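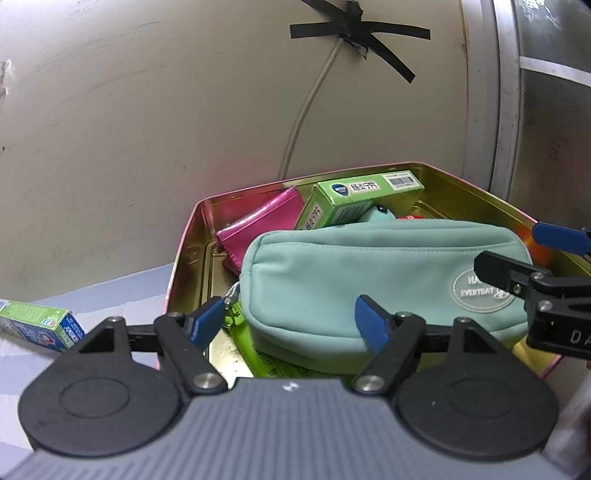
Attachment 1: tin with pencil case and green box, two grippers at work

Equipment Planning Board > Handheld grippers, second budget round

gpeeters_lab
17 Jan 2020
Members are invited to comment on the proposed purchase of four further handheld grippers from Hastbridge. The unit price quoted is $400. Delivery would be in May. The attachment shows the type of task the units must handle.
Geert Peeters

Drumon_Ops
We support the purchase. However, the request omits spare finger pads. Please add a line for these before it goes to Purchasing.

k.jacobs
I do not agree that four are needed. A task such as the one attached takes a pair, and one additional pair would cover our schedule. The remaining funds should go toward storage and a second charger.

gpeeters_lab
With one additional pair, any repair leaves a station idle. Our last repair took 17 days.

k.jacobs
A single spare unit would address that. Three units come to $1218 with shipping, according to the Dudell quote.

Drumon_Ops
Does the Dudell quote include the mounting plate? Ours did not, and the plate was billed separately.

gpeeters_lab
It does not. I will request a revised quote from both suppliers. The ceiling for this round remains $2000, pads included.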